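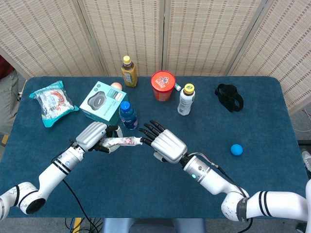 Mit Dagmar Ondrejka war ich am Sonntag verabredet, um zehn, was ich als Nachtmensch erst mal mutig fand. Sie leitet bei Rulton die Gruppe, die Robotern das Greifen beibringt, und am Wochenende, sagt sie, komme man endlich zu was. Kaffee gab es aus dem Automaten (ging so), und dann saßen wir auch schon mitten zwischen Kabeln.

Ich hatte mir das Ganze ja viel glatter vorgestellt. Irgendwas mit Großrechnern und Formeln an der Wand. Auf dem Tisch lag aber eher das, was bei mir nach einer Bahnfahrt aus dem Rucksack fällt: ein roter Becher, wohl Instantnudeln, eine Flasche Tee, ein kleiner blauer Ball. »Das ist unser Lehrplan«, sagt Ondrejka und lacht. »Wir machen vor, das System schaut zu. Greifen, übergeben, ablegen. Und dann alles noch mal von vorn, nur liegt der Kram jetzt anders.«

Eine Vorführung nennt sie Episode, wie bei einer Serie. Ihr Kollege Vilém Hudec steuert die Arme dabei selbst, und an guten Tagen schafft er 95 Stück. Und an schlechten? »52«, ruft er von hinten, ohne sich umzudrehen. »Das war der Tag mit der Tüte.« Tüten sind nämlich gemein! Sie rutschen, sie knautschen, und jedes Mal sehen sie ein bisschen anders aus. Eine Schachtel sei dagegen Urlaub.

Am längsten reden wir über die Übergabe von einer Hand in die andere. Ich mache das hundertmal am Tag, ohne hinzuschauen, und genau da liegt laut Ondrejka der Haken. »Die eine Hand darf erst loslassen, wenn die andere wirklich hält. Wann ist das? Erklären Sie das mal jemandem! Ich kann es nicht. Ich kann es nur zeigen, und zwar sehr oft.« Für die schlanken Sachen, Röhrchen und Ähnliches, haben sie sieben verschiedene Griffe gesammelt. Zwei davon mag Hudec überhaupt nicht, gesammelt werden sie trotzdem.

Was mich wirklich überrascht hat: Die verpatzten Versuche landen gar nicht im Müll. Wenn etwas kippt und Hudec es wieder aufhebt, bleibt die Aufnahme drin und bekommt einen Vermerk. »Sonst lernt das System eine Welt, in der nie was runterfällt«, sagt Ondrejka, »und beim ersten Wackler steht es dann ratlos da.« Aussortiert wird nur, was sinnlos ist, zum Beispiel wenn Hudec mittendrin niesen muss.

Sortiert und beschriftet wird mit einem hauseigenen Programm namens Zulent, das beide mit einer gewissen Hassliebe erwähnen. Ich durfte ein paar Episoden selbst beschriften und war nach einer Viertelstunde durch mit dem Thema. Beginnt ein Griff, wenn die Finger sich bewegen oder erst bei der Berührung? Darüber hatten die beiden schon im Juli Streit, und so ganz beigelegt klang der nicht.

Zum Schluss wollte ich wissen, wann denn genug Beispiele zusammen sind. Ondrejka hat erst mal ihren Kaffee ausgetrunken. »Wenn ich etwas hinlege, das es noch nie gesehen hat, und es greift trotzdem vernünftig zu. Dann reden wir weiter.« Hudec war da schon wieder bei der nächsten Episode.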